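Tulteck Clearance Guard for Mobile Arms
Item 240-C, fits the Flevico household base and the Hafþórsson lift column

We first put this kit together after a rather worrying report about a home helper that drove its arm into a tall panel and kept right on pushing. The drive software thought it had room to spare, and the contact stop never tripped. If you run a fetch-and-carry robot through bedrooms and kitchens, in simulation or on a real floor, you will want to read the fault notes before you order!
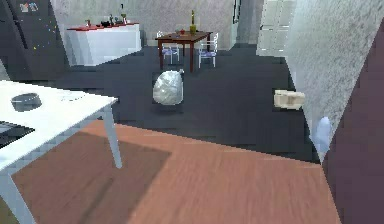
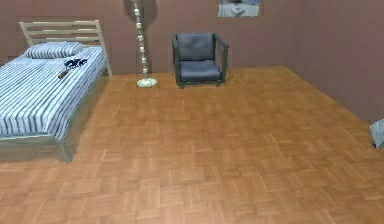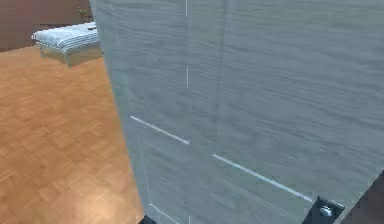
The trouble came down to the blind spot beside the wrist. The stock sensor looks forward, so on a slow turn the side of the gripper can meet a door or cabinet before anything registers, and the base goes on turning against it. Our guard adds a soft strip along the forearm and a second stop signal that goes straight to the wheels — it doesn't wait for the planner to agree.

In the box you'll find two strips, a 118 cm cable, the stop relay and a model file for your simulator, so you can try the whole thing on screen before touching a screwdriver (we do hope you will). The strip trips at a press of up to 40 newtons and resets by hand only.

Please note: relays shipped from our Fakstead warehouse before July with firmware 97 can miss a second contact if the first hasn't been cleared. Stop using the arm near people, write to us with your order number, and we'll gladly send a replacement — no charge, and no need to return the old one.

Page updated 2022-06-12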